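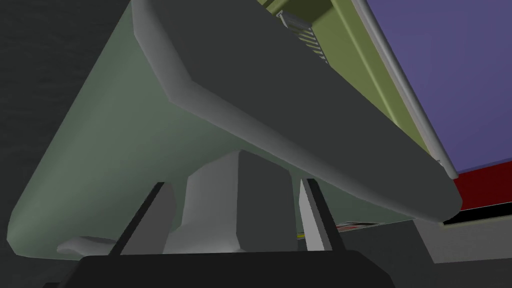
Nettles, Lemon Balm and a Very Small Drying Shed: A Talk With the Owner of Trament Teas

Wellness > Herbs & Teas > Conversations

Oct 9, 2020

I've been drinking nettle tea badly for years. I say badly because I was using old bags from the back of the cupboard, steeping them for a minute while I looked for my keys, and then wondering why the whole thing tasted like warm pond. So when a friend handed me a paper pouch from Trament Teas and told me to leave it in the pot until I'd forgotten about it, I did, and I was sold. A couple of weeks later I drove out to Cesstead to meet the woman who grows it.

She was waiting by the gate with a pair of scissors in her back pocket and mud to the knee. The first thing she did was hand me gloves.

"Everybody wants to prove they can pick nettles with bare hands," she told me. "Go ahead, but then we have to talk about your fingers for an hour and I'd like to talk about tea."

I took the gloves!

Her growing space is smaller than I'd pictured, 2,575 square feet if you count the path, and the nettles get the worst corner of it. They sit in the damp strip behind the shed where she tried carrots and gave up. The lemon balm is out front, the peppermint is in old sinks and tubs so it can't wander off, and there's a row of oat grass I walked right past because I thought it was, well, grass. She was nice about it.

I asked how a person ends up growing nettles on purpose.

"I was working in an office over in Vurkden and I was on maybe six cups of coffee a day," she said. "I wasn't sleeping, my stomach was a mess. My aunt used to make us drink nettle in spring and we all hated it, so naturally that's what I went looking for. I don't know why. I think I wanted something that tasted like being looked after."

Did it fix the sleep?

She laughed at me. "Dropping the coffee fixed the sleep. I'm not going to stand here and tell you the nettle did it. What the nettle did was give me something to hold at four in the afternoon."

I liked her a lot for that. I've interviewed plenty of people in this little corner of the world and some of them will tell you a cup of leaves can do anything short of your taxes. She's careful. She won't put a health promise on a pouch, and if a customer writes to ask about a tea and their prescriptions (nettle and blood pressure pills, or blood thinners, come up a lot) she sends them to their pharmacist and doesn't take the order until they've asked. "I've lost sales over it," she said. "Fine. I grow plants. I'm the wrong person for that question."

When to pick

We did some picking, and by we I mean she filled half a basket while I fussed over four stems. Her nettle season is really spring, when the plants are short and soft, but she cuts them back hard in summer and takes a second harvest from the regrowth. What she won't use is anything that has flowered. The leaves get gritty, she says, and she doesn't like what they do to the taste or to a person's insides.

"Top four or six leaves. That's your tea. The rest goes in a bucket of water and feeds the squash, and you will want to put a lid on that bucket, trust me."

Lemon balm she picks in the morning once the dew is off, and she takes it before it blooms too. I'd always thought of lemon balm as the thing that takes over your yard while you're on vacation (mine did, I had to dig it out of the driveway), but rubbed between your fingers in her front bed it was so bright and lemony that I went back and did it three more times. By October it's slowing down. There were still good leaves low on the plants, under the scruffy ones.

I wanted to know if it made any difference which lemon balm you plant. She grows two. One came from a garden center and she has no idea what it is. The other she calls the Sánchez balm, after the nursery where she bought it as a seedling, and it's paler and smells a bit sweeter. She mixes them. "People ask me which one's better and I give them both and they pick a different one every time. So I stopped having an opinion."

The shed

The drying shed is where I got nosy. It's the size of a parking space, with the one window painted over, and inside there are racks made from old window screens, stacked up with enough of a gap that you can slide your hand between. No heater going when I was there, only a fan pushing air along the floor. It smelled like hay and toothpaste.

"Dark, dry, moving air," she said, tapping a screen. "I did it in the kitchen oven the first year and cooked every bit of it. It looked beautiful, very crisp, and it tasted of nothing. I sold 12 pouches at the Vurkden market and I'm still embarrassed."

She does use a dehydrator for the peppermint if the weather turns wet, and she keeps it low, at 95 degrees. Nettle goes on the screens. It's ready when the stem snaps and the leaf crumbles, and if the stem bends she leaves it and comes back tomorrow. The sting is gone once the leaves are properly dried, which I knew in my head, but I still poked at them with one finger like a cat. She saw me.

Then everything goes into glass jars, whole leaf, lids on, in a cupboard. She only crushes it on the day she packs. A batch of pouches is 64, for the very unromantic reason that 64 is what fits in the crate on the back of her bike. I asked if she ever wanted a van. "Then I'd have to fill the van," she said.

How she makes a cup

Okay, so this was what I'd driven all that way for. I'd been told to forget about the pot, but I wanted the real method, and she made it in front of me on a camp stove at the back of the shed.

She used a heaped tablespoon of dried nettle and a good pinch of lemon balm for a mug and a half of water. The water boils, then it sits for a minute. She pours, puts a saucer over the top, and goes off to do something else for ten minutes. (The saucer matters with lemon balm! The smell you're enjoying across the room is the part you wanted in the cup.) No honey in hers. I had honey in mine and she didn't comment, though she did look.

It was green and round and a little like broth, with the lemon coming in late. I had two.

For iced tea she doubles the leaves and leaves it in the fridge overnight. She also told me to try nettle with a slice of fresh ginger once the nights get cold, and I've made that most evenings since. My husband says it smells like a lawn. He has also finished my cup more than once.

I asked the question I always ask, which is what somebody should do if they have no garden at all and one sunny windowsill.

"Peppermint in a pot. Don't baby it. Cut it, drink it fresh, cut it again," she said. "And skip the nettle unless you know where you're picking. People go along the road and I wish they wouldn't. You don't know what's been sprayed, you don't know whose dog. Buy it from someone you can ask."

What does she get asked most?

"If it tastes like spinach. Yes. A little. Next question."

She has some 50 regular customers now, mostly in Cesstead, with a few further out who get theirs by mail, and she isn't hunting for more this year. What she'd like to do is get a chamomile bed going where the path bends. She's tried it twice. The first time slugs, and the second time she went away for a week in the heat and came back to straw. She has a tray of seedlings under a cloche for a third go, and she lifted the lid to let me see them, tiny feathery things that you could have sneezed flat.

I left with two pouches, a peppermint cutting wrapped in wet paper towel, and one nettle sting on the inside of my wrist, right above the glove. The cutting's in a jam jar on my kitchen windowsill and it put out its first root this morning.

Recent in Herbs & Teas
Loose Leaf or Bags: What I Keep in the Cupboard
Growing Peppermint Without Losing the Yard
Rose Hips After the First Frost
My Ginger and Nettle Evening Pot
How Long Do Dried Herbs Keep?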